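Sturnar bimanual cell: pre-run software checklist
Revision 19, 30 September 2019
Initial every line. Comments are encouraged and will be read by whoever wrote the line you're complaining about.

1. Planner build matches the tag on the cell sheet. OK.
Comment: It matched. Please stop naming tags "final."

2. Both arms report to the Hellwig controller on port 3203. OK.
Comment: Left arm needed a second try. It always does, and the log calls this "nominal."

3. Self-collision model loaded, gripper brackets included. OK WITH NOTE.
Comment: The stock model thinks the grippers end where the catalog says they end. Ours have white housings and cables on top. Use the Pesutmont mesh, and check the padding by hand before any move that brings the two together.

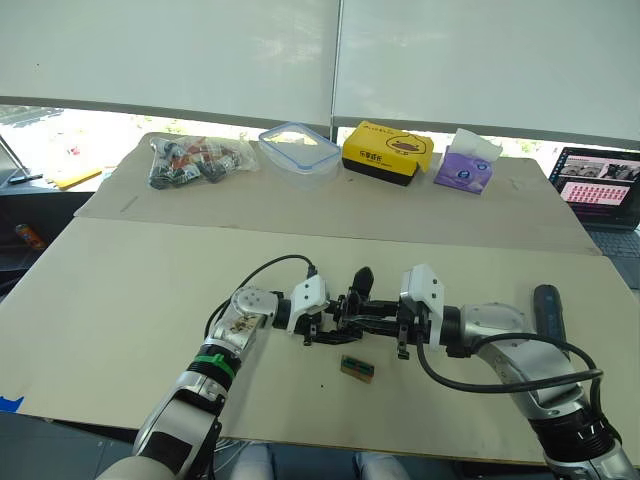

Item 3: grippers nearly end to end over the board. Check clearance here.

4. Cable loops added as keep-out volumes. FAIL.
Comment: Left loop is in. Right loop is a comment in the source that reads "add right loop," dated May.

5. Speed cap at 75 mm/s for anything inside the shared zone. OK.
Comment: The cap lives in the launch file. If you start the node by hand, you have no cap and a more interesting afternoon.

6. Perception: table plane fitted to the front board only. OK WITH NOTE.
Comment: The back board sits a little higher. Fit both together and you get a gentle slope that exists nowhere in the building. Crop first.

7. Perception: small circuit board segmented, pose steady for 3 seconds. OK WITH NOTE.
Comment: Run it with daylight under the blinds, as it will be in use. Reject any pose that floats.

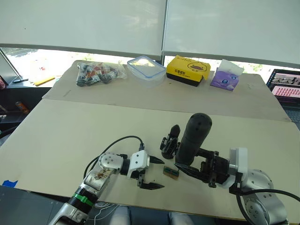
Trondberg: I'd mark item 7 as a fail. A steady pose can be steadily wrong, and the check never asks which way the board is facing. Compare the yaw with a hand measurement or drop the line.
Reply: Yaw comparison goes in the next revision. Item 7 stays as noted until then.

8. Watchdog stops both arms when either one drops a heartbeat. OK.
Comment: Tested from each side. Do not test by pulling the power; the script is in tools.

9. Log directory writable, disk not full. OK.
Comment: Over 19 GB of old point clouds removed. If they were yours, you had a month.

Result: no shared-zone runs until item 4 is closed. Single-arm runs permitted.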